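How to Settle a Kitchen Crew in with a Robot Arm

When we brought an arm into the prep kitchen at Mallura, I spent weeks fussing over the mounting and almost no time on the people who would be standing next to it. I'd do it the other way around now, so let me walk you through what I'd tell a friend.

Start with small jobs, and let the crew pick them. Ours chose putting things back: bottles, mugs, colanders, all the bits that pile up by the end of a shift (I had been dreaming of plating, but never mind!). Write each job on a card, with where the item starts and where it should end up.

Next, give the arm its own table and keep the same things on it for the first 2 weeks. Walk the cables before every run, and agree out loud on who is holding the stop button.
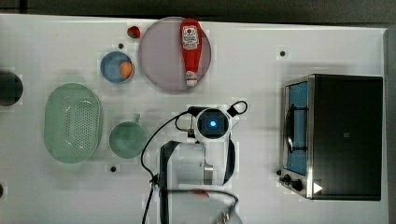

Then keep a log, and let the cooks write it in their own words. We filled in 156 runs before we changed anyone's duties, and those scribbled notes told me far more than the software did. One cook at our Lorkach site wanted the arm kept away from the oven side until lunch was over, and we wrote that straight into the schedule.

Last of all, sit down together and talk about hours. Say plainly which tasks are moving to the arm and what people will do with that time, and put it on paper. Ours asked for training on the ordering desk, and the first of them started there in September.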